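3.2 Small-item tidying on household tables

The second part of the study looked at how people clear small loose items from a table that also holds things meant to stay there. We recruited 53 households in Gelitz and Drastwood through the Ilten tenant survey. Each was asked to keep a short tidying log in February, with entries for the main table in the living or dining area. Logs with fewer than 5 entries were dropped.

We sorted the objects in the logs into two groups. Standing objects are those a household leaves in place between meals and tasks: vases, dried stems, lamps, fruit bowls. Loose objects are those that move on and off the table during the day, such as pens, erasers, game pieces and chargers. Open-topped containers fall between the two. They are usually left standing, but most of the tidying passes through them, and we coded them separately for that reason.

Decoration shaped the working area more than we expected. Households with a vase or dried arrangement tended to push it toward a side or the back of the table, and the clear space that was left became the place where loose objects collected. Figure 4 gives a table of this kind, with sunflowers near the back, a spiky dried arrangement on the far left, and a small open container closer to the front.
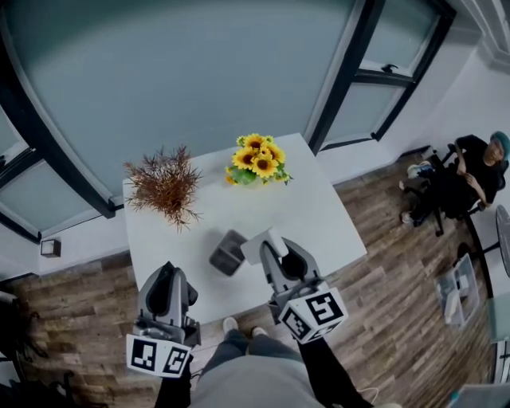 Does a container on the table reduce the time spent tidying? Only when it has a wide opening and is kept within arm's reach of the usual seat; narrow containers and those kept at the far end made little difference in the logs.

Figure 4. White square table with two floral decorations, a dark gray container and a small white block.

The coding followed the scheme of Enache, with 2 changes. First, we treated an object dropped into a container as put away, even if the log showed it taken out again the same evening. Second, we did not separate real flowers from artificial ones. Respondents rarely made the distinction themselves, and both kinds were moved only for cleaning or for guests.

A random draw of 200 log entries was coded twice. Most disagreements concerned small blocks, dice and similar pieces that had no obvious home – one coder marked them as loose, the other as part of the decoration. These entries were settled by reading the household's other notes for the same table. Where no other note mentioned the piece, it was kept as loose.

Entries that described wiping the table without moving anything were left out of the counts in this section and are taken up again in Section 3.4.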